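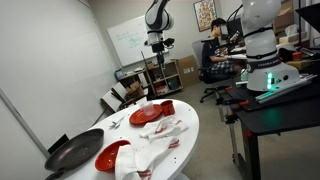 Busova, Jul 3, 2025

The Jurić Laboratory for Applied Robotics has completed the first stage of a comparison of two grippers intended for work with household objects. The study was carried out in the laboratory's manipulation room and covered 2000 recorded attempts at picking up, moving and setting down common tableware and kitchen textiles.

The tests use a round white table set with a frying pan, a red bowl, a red plate, a red cup, a small clear plastic cup, silver utensils and striped towels. A white and black arm reaches down to the table from above, with its gripper and wrist assembly at the lower end. Each gripper was fitted to the same arm and run with the same controller settings, so that differences in the results could be traced to the hand itself. The position of the objects was changed between attempts according to a schedule drawn up before the study began.

The first gripper is a standard two-finger model with flat pads, which the laboratory has used in its teaching since January. The second, known as the Filteo, was developed with the engineering firm Jonton and has narrower fingers with a replaceable soft tip. Both were tested at two closing speeds and two force limits.

According to the project lead, Dr. Viera Šťastný, the two grippers performed at nearly the same level on the bowl and the cup with a handle. The Filteo did better on utensils lying flat on the table, where the flat pads often pushed a fork or spoon along the surface before closing. The standard gripper was more reliable with the frying pan, whose weight caused the softer tips to turn slightly during lifting.

"Cloth remains the most difficult part of the work," Dr. Šťastný said. "A towel that has been dropped in a heap offers many places to take hold, and most of them are poor. Neither gripper has an advantage there that we would be prepared to report as a finding."

Of the 2000 attempts, 265 were set aside for review by hand after the automatic scoring and the operator's notes did not agree. Most of these involved towels or the clear plastic cup, which the vision software frequently failed to separate from the objects near it. Milovan Stan, who is responsible for the scoring software, will publish a revised set of rules for such attempts before the second stage begins. The reviewed results will be listed separately from the others.

The second stage will look at the placement of the wrist camera. Weronika Ziółkowski, a doctoral candidate at the laboratory, will compare the present side mounting with a mounting closer to the fingers. A closer camera gives a better view of small objects in the last moments before contact, but it can lose sight of the table when a large item such as the pan is being held. The second stage will include 20 additional objects, among them glass jars, wooden spoons and folded napkins.

Jonton has supplied the Filteo units and spare finger tips for both stages. Under the agreement with the laboratory, the company receives the results at the same time as other readers and has no part in the scoring. The laboratory has retained the right to publish all results, including those that do not favor the new design.

The object schedule, controller settings and scored attempts from the first stage will be available to other research groups on request. Requests should be sent to Panagiotis Vlachou at the laboratory office, Room 2052, and should state the name of the group and the intended use of the data. Groups wishing to repeat the tests with their own grippers may also ask for the drawings of the table layout.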